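Why Do Things Get Dusty?
For readers from 7 to 10 years
Written by Aurora Nogueira

Have you ever moved a book on a shelf and found a clean shape under it, exactly as big as the book? Everything next to the book was gray, and under the book it was not. When I was small, I thought that dust grew on furniture like moss grows on a stone. My grandmother laughed very much when I told her this. Dust does not grow. It falls.

What is dust made of?

Dust is a mix of very small pieces of many things. In a bedroom there are tiny threads from blankets, socks and sweaters. There are small flakes of skin from people and pets. There are hairs, crumbs, and soil that came in on shoes. In spring there is also pollen, the yellow powder that flowers and trees make.

No two houses have the same dust. If your neighbor bakes bread every morning, his dust has flour in it. In the town of Nedmont, where I live now, the road to the lake is not paved, and in March the wind carries sand from it into all our kitchens.

How does it get up there?

This question came from a boy in my reading group. He wanted to know how dust can reach the top of a closet if it has no wings.

The answer is the air. Air in a room is always moving a little, even when the windows are closed. Warm air goes up and cool air comes down. When you run to the door or shake your blanket, you push the air too. A piece of dust is so light that the moving air can lift it and carry it for hours. Later, when the air is calm, the dust sinks slowly and lies down on the first thing it meets.

You can see it fly. Wait for a sunny day and close the curtains, but leave a narrow opening. In the line of light you will see many bright dots that turn and float. They were there before, only it was too dark behind them and too bright around them to notice.

Is all dust small?

Some grains are bigger and heavier, like sand or dry soil. They do not fly far. They stay low, near the place where they dropped, and you can feel them with your finger.

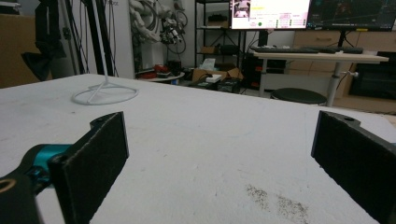 Very fine dust is different. It is soft like powder, and it can travel across a whole ocean. Sand from the Sahara desert sometimes flies over 500 miles and much more, and people far away find a thin orange layer on their cars.

Try it at home

You need 2 white plates and a damp cotton ball.
Put one plate on a high shelf and the other on the floor, in a corner where no one walks.
Leave them for 3 weeks. Do not blow on them!
Then wipe each plate with a different side of the cotton ball and compare the color.

My friend Adelmo Tedesco did this with his daughters. Their floor plate was much darker, and it had cat hair on it too. Maybe yours will be the opposite. Write down what you find, and ask a grown-up to help you with the high shelf.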